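July, notebook 4, bench by the window

Took over the noise complaint from Rawan Qudah this morning. Her notes say the four desktops in the Codham room "got louder after the dust filters went in." Maybe. I've read that sentence three times and I still don't know who measured what. The complaint came from the people who sit nearest the door, and the door was rehung the same month.

The Dakstead filters are the foam kind, cut to size, stuck over the front intake. The leaflet claims they stop dust and cost you nothing in airflow. I don't believe the second half. Anything you put in front of a fan costs you something, and the leaflet gives no figure for it, which usually means the figure was not one they liked.

Plan was simple: same machine, same load, filter on, filter off, read the sound meter from the chair position with the side cover shut. Swap back and forth so the room drifting doesn't fool me. Rawan's log has one reading with and one without, taken before and after lunch, with the air conditioning doing whatever it does at noon. I wouldn't hang a picture on that.

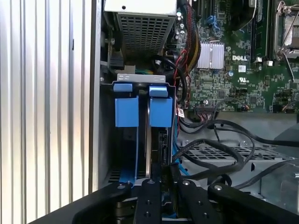
Ran it 11 times each way. Filter on came out louder on most of the pairs but the gap is tiny, and twice it went the other direction. The meter display wanders by nearly as much as the gap if I just sit still and breathe. So I can say "possibly a bit louder" and no more than that. Prosser wants to write "confirmed" in the summary. Told him no.

Temperature is a different story, or might be. Drive read 4 degrees higher with the foam on after a long copy. One machine, one afternoon. The sensor inside the drive reports whole degrees and I have never seen anybody check one against a real thermometer. Writing it down anyway.

What bothers me more is the dust claim, the reason we bought the things. Mendis says the insides look cleaner than last summer. Last summer there was building work down the hall. Of course they look cleaner. To know anything we'd need half the room with foam and half without, left alone until winter, then wipe and weigh. About 100 dollars of filters and we never kept a bare one to compare.

Also tried the meter at the door chairs with all the machines off. Read higher than I expected - the hinge side hums when the corridor fan runs. Put a folded towel along the gap and it dropped. Not proof, but more of a change than I got out of any filter.

To do:
Ask facilities when the door was rehung, get the day and not "spring sometime"
Pull foam from two of the four, label which, leave the other two
Repeat the drive temperature on a second machine, room at 23 if the thermostat can be trusted
Return Rawan's meter, borrow the one with the tripod
Tell Prosser the summary waits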